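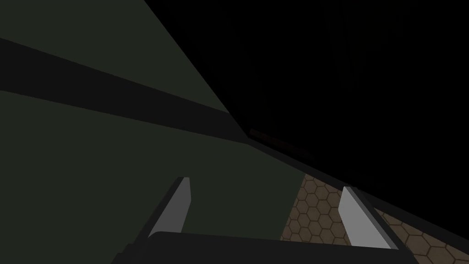

Rendered view, gray fingers open.

Home Reviews Kitchen Office Garden Archive Contact

Ballitz kitchen scale, five months in

3 February 2022
By Rosemarie Fuchs

I bought this scale in September to replace a spring dial scale that had stopped going back to zero. I bake bread twice a week and weigh coffee every morning, so it gets used daily. I paid full price for it at Nigatu.

The platform is glass and wipes clean. It holds my big mixing bowl with room to spare, but the bowl hides the display unless I push it toward the back. A pull-out display would fix this. My sister has a Wonitia scale with one and I am a little jealous of it.

Accuracy is good where I need it. A 200 gram calibration weight reads 200 every time, in the middle of the platform and at the corners. Small amounts are harder. If I sprinkle yeast slowly, the number sits at zero and then jumps to three or four grams. I now tip the yeast into a spoon first and put the whole thing down at once. For coffee it is fine, as long as you pour the beans in at a normal speed.

The auto shutoff comes on too early. It gives you two minutes, and if you walk off to find the rye flour you come back to a blank display and have to start over. I lost count of a dough this way in the first week and ended up adding 300 grams of flour on trust. The bread was dense but we ate it. The manual says nothing on changing the timer, and when I wrote to ask, a Dagim Yimer in customer service replied the next day that it can't be changed.

The buttons are touch type and don't like wet fingers. Keep a towel near.

It takes two AAA batteries. The first set is still going. There is a cup measure setting for milk and water that I tried once and have not used again.

Would I buy it again? Yes, for bread. If you mostly weigh spices or yeast, get a small pocket scale to go with it. Mine cost 18 dollars and lives in the same drawer.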